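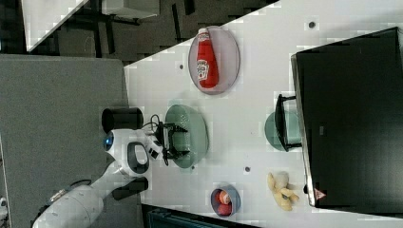

The first thing Dilani Selvanayagam teaches a new operator is to be slow. "They come here and want to show they are quick," she says. "Then the robot learns to be quick also, and it breaks my plates."

She leads the collection room at Graltine, a small company which trains robot arms for work in kitchens. The room has white tables, gray carpet and a box of things that anybody could have at home. On a usual morning an operator moves a ketchup bottle onto a plate, moves it back, puts a plate in the rack, takes it out again. Every such movement is recorded as one example, and the learning system, which the team calls Tai, is trained on them during the night.

When I visited in February, the collection stood at 3511 examples. Arif Haque, who writes the training software, was not impressed by this number. He told me that in the autumn they threw away 960 of them, because the operators had always put the plate in the same place. Tai had learned the place very well, but it had not learned the plate.

Now there is a list of 18 starting layouts, printed and taped on the wall, and before each round the operator must change to another one. The bottle can stand or lie. The bowl can be near to the arm or far from it. There are also soft toys among the objects, such as a banana, which bends in the fingers and so behaves differently from anything hard.

Failed tries are kept too, if the operator has corrected them. Haque likes these most. "A perfect example tells the arm nothing about what to do when the plate slips," he says.

A good operator can make over 300 examples in a week – Selvanayagam does not ask for more. In the afternoon the hands get tired, and it is seen in the data. Her own record from her first month is still in the set, and she has asked Haque two times to delete it. He says that it is useful.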